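주방 스펀지에 후기를 쓰는 사람이 되리라고는 생각해 본 적이 없다. 그런데 지난 7월에 싱크대 수세미를 한 달에 네 번 갈고 나니 사람이 좀 변했다. 냄비를 새로 살 때는 세 시간을 검색하면서, 그 냄비를 매일 긁는 물건은 계산대 옆에서 아무거나 집어 오고 있었던 것이다. 그래서 이번에는 제대로 알아보고 샀다. 쿠코(Kuko)의 양면 셀룰로오스 스펀지, 큰 것과 작은 것 두 가지 크기다.

구매는 쿠코 직영몰에서 했고 협찬은 없다. 협찬 제의가 왔다면 받았겠지만 스펀지 업계는 아직 나를 모른다. 배송은 이틀 걸렸고, 스펀지 몇 장이 전자레인지만 한 상자에 담겨 왔다. 완충재까지 들어 있었다. 스펀지를 보호하는 완충재라니, 누가 누구를 보호하는 건지 잠깐 생각하게 된다.

구조는 흔히 아는 그대로다. 한쪽은 짙은 초록색 거친 수세미, 다른 쪽은 두툼한 연두색 셀룰로오스. 처음 꺼냈을 때는 셀룰로오스 쪽이 얇은 비스킷처럼 말라 있어서 불량인 줄 알았는데, 물을 먹이면 금방 부푼다. 압축 포장 제품은 다 이렇다고 하니 나처럼 고객센터 게시판에 글부터 쓰지는 마시길. 글은 지웠지만 답변은 이미 달려 있었다. 친절해서 더 창피했다.

먼저 거친 면. 생각보다 세다. 눌어붙은 카레 냄비를 불리지 않고 문질러 봤는데 큰 덩어리는 금방 떨어졌고, 바닥에 얇게 남은 막에 시간이 더 들었다. 대신 코팅 팬에는 절대 쓰지 않는 편이 좋다. 포장에도 그렇게 적혀 있고, 나는 그걸 읽고도 달걀말이 팬에 썼다. 이제 그 팬의 달걀말이는 한쪽 구석에서만 찢어진다. 스테인리스와 뚝배기 바깥쪽에는 만족스럽다. 유리컵은 거친 면 말고 부드러운 면으로 닦아야 한다.

부드러운 면은 물을 정말 많이 먹는다. 식탁에 쏟은 보리차 한 컵을 한 번에 훔쳤고, 짜서 다시 닦으니 물자국도 거의 남지 않았다. 예전에 쓰던 노란 망사 수세미는 물을 닦는 게 아니라 식탁 끝까지 밀고 가는 물건이었다. 거품은 보통이다. 세제를 적게 쓰고 싶은 사람에게는 조금 답답할 수 있는데, 쥐었다 폈다를 두어 번 해 주면 그럭저럭 올라온다. 나는 답답해서 세제를 더 짜는 쪽이다.
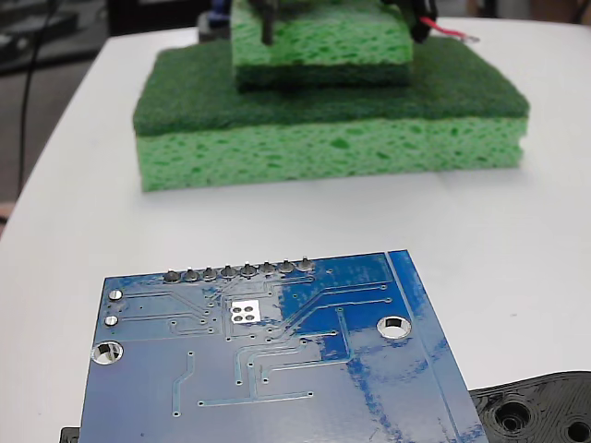 작은 것을 큰 것 위에 올린 모습. 앞쪽의 파란 것은 기판의 납땜면.

크기 이야기를 해야겠다. 큰 것은 말 그대로 크다. 앞뒤보다 좌우가 긴 직사각형인데, 손이 작은 편인 내게는 한 손으로 쥔다기보다 얹고 미는 느낌에 가깝다. 싱크볼, 가스레인지 상판, 욕실 타일처럼 넓은 곳에서는 이 크기가 고맙다. 반대로 보온병 앞에서는 아무 쓸모가 없다. 반으로 잘라 쓰면 되지 않느냐고들 하는데, 잘라 봤더니 자른 면에서 부스러기가 며칠 나왔다. 그냥 작은 것을 사는 게 낫다.

작은 것은 설거지용으로 딱 맞다. 밥공기 안쪽에 접어 넣기 좋고, 컵 바닥까지도 간신히 닿는다. 두 가지를 다 써 본 지금 하나만 고르라면 작은 쪽이다. 가격 차이가 크지 않아서 큰 것을 사면 이득 보는 기분이 들지만, 그 기분은 가스레인지를 자주 닦는 사람의 몫이다. 나는 가스레인지를 자주 닦는 사람이 될 줄 알고 큰 것을 더 많이 샀다.

내구성은 예상보다 괜찮았다. 작은 것 한 장을 하루 두세 번씩 매일 써서 27일째에 모서리가 벌어지기 시작했다. 두 층이 붙어 있는 경계부터 떨어지는데, 한번 틈이 생기면 거기에 밥알이 낀다. 밥알이 끼면 끝이다. 벌어진 다음에도 욕실용으로 강등시켜 더 쓸 수는 있다. 우리 집 욕실에는 그렇게 강등된 선배들이 줄을 서 있다.

냄새는 셀룰로오스의 숙명 같은 것이라 기대를 낮추는 게 좋다. 꼭 짜서 세워 두면 버티고, 싱크대 바닥에 눕혀 두면 여름에는 이틀 만에 존재감을 드러낸다. 세워 두려고 트로나노(Tronano) 스펀지 거치대를 따로 샀는데, 폭이 좁아서 큰 것은 들어가지 않는다. 억지로 끼우면 들어가긴 하고, 대신 나오지 않는다. 거치대 후기는 기분이 가라앉으면 따로 쓰겠다.

비교 대상으로는 코야마(Koyama)의 단층 스펀지를 썼다. 코야마 쪽이 더 빨리 마르고 값도 싸다. 다만 거친 면이 없으니 눌은 냄비 앞에서는 손톱을 쓰게 된다. 설거지거리가 주로 접시와 컵인 집이라면 코야마로 충분하고, 카레와 찌개를 끓이고 곧잘 잊어버리는 집이라면 쿠코다. 우리 집이 어느 쪽인지는 굳이 밝히지 않겠다.

색에 대해서도 한마디. 초록은 무난하지만 고를 수 있는 색이 초록뿐이다. 주방용과 욕실용을 색으로 구분하는 집에서는 곤란할 것이다. 나는 욕실용 모서리를 가위로 조금 잘라 표시하는데, 앞에서 말한 대로 부스러기가 나온다. 알면서도 계속 그렇게 한다.

좋았던 점: 흡수력, 거친 면의 힘, 한 달 가까이 가는 수명.
아쉬운 점: 색 선택지, 과한 포장, 큰 것의 애매한 쓰임새.
별점: 다섯 개 중 네 개. 뺀 하나는 달걀말이 팬의 몫인데, 내 잘못이라는 것은 안다.

재구매 의사는 있다. 다만 큰 것이 아직 많이 남아서 당분간은 가스레인지가 깨끗할 예정이다.

댓글 5

Natsumi Higuchi
저도 큰 거 샀다가 욕조 전용 됐어요. 욕조에는 진짜 좋습니다. 밥공기에는 포기하세요.

Toshio Koyama
이름은 같지만 그 코야마와는 아무 관계 없습니다. 단층 스펀지는 두 장 겹쳐 쓰면 눌은 것도 어느 정도 됩니다. 손은 좀 아파요.

Emiko Kuroda
27일이면 오래 쓰시네요. 저는 위생 때문에 2주마다 바꿉니다. 혹시 삶아도 되나요?

작성자
삶아 봤는데 경계면이 더 빨리 벌어졌어요. 저는 뜨거운 물 붓고 꼭 짜는 정도로만 합니다.

Ankica Vukčević
트로나노 거치대 후기 기다리고 있습니다. 저희 집 것도 안 빠져요.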